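April, teleop notes, Burum sim

Got the leader arm talking to the simulator before lunch and it feels great! I'd been steering with the keyboard all through March and had forgotten how much easier it is when your wrist just does the thing. Latency is low enough now that I stop thinking about it after a minute or so.

Recorded 172 demos on the pick task with the Getulley scene file, floor and table switched off so I could watch the fingers from the side. Threw out 5 where I bumped the clutch pedal and the arm jumped. 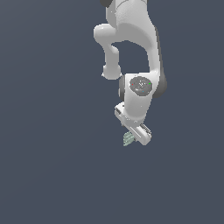
Sim arm, gripper angled, green object just under the fingers.

The angled approach is so much nicer than coming straight down. I tried both, and with the wrist rolled a little I can see what the fingers are up to (straight down, the gripper body hides everything). Keeping it for the next batch.

Total in the Gentile folder is 2,472 episodes counting the old keyboard ones. I want to train 2 policies, one with the keyboard data and one without, and see whether my jerky early stuff hurts. My bet is it does!

To do: lower the gripper trigger gain, it snaps shut too fast. Ask Villville if their glove driver runs on our build. Rename the demo files before I forget which pedal setting was which.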